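Keeping Your Karting Gear in Good Condition at Home

By Lâm Mạc
February 13, 2024

I race rental karts and a small club kart for many years now, and the most frequent question I receive from new drivers is not about the racing line. They ask how to clean the helmet, and why the gloves became hard like cardboard. So I collected here the things which I do in my own kitchen and garage.

Helmet visor
Put a wet soft cloth on the visor and leave it there for some minutes before you wipe. The dead insects and rubber dust become soft and come off without scratching. Use only water and one drop of dish soap. Window cleaner is bad for the coating. I destroyed 2 visors with it in my first season at Triletport, and they were not cheap.

Helmet inside
If the cheek pads come out, wash them by hand in lukewarm water with baby shampoo. Press the water out with a towel, do not twist. Let them dry in the shade, one full day or more. In February my apartment is cold and it takes two days.

Gloves
Turn them inside out as far as they go. Wash by hand, then put them on while they are still a little wet and close your fists several times. My teammate Định Đỗ showed me this and my gloves keep their shape much better.

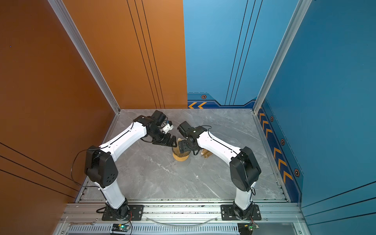
Two arms at work, grippers together in the middle.

Race suit
Read the label first, because a suit with a special treatment can lose it in the wrong wash. Mine goes in a gentle program at a low temperature, all zippers closed, without softener. Rub the collar with a bit of plain soap before. Oil spots I cover with corn starch over the night and brush off in the morning.

Chain and sprocket
Brush the old dirt away with a hard toothbrush and then put the lubricant on the inner side of the chain. Turn the axle slowly by hand, with the engine off and the spark plug cap removed. Keep the fingers far from the sprocket. Wipe what is too much.

Tires between races
Take off the air to a lower pressure and wrap each tire in kitchen film, then store it away from the heater. I write the number of laps on a piece of tape. My last set from Gedholm had 77 laps when I changed it.

Small parts
Egg boxes are very good for bolts when you take the kart apart. Write on the lid which bolt comes from where.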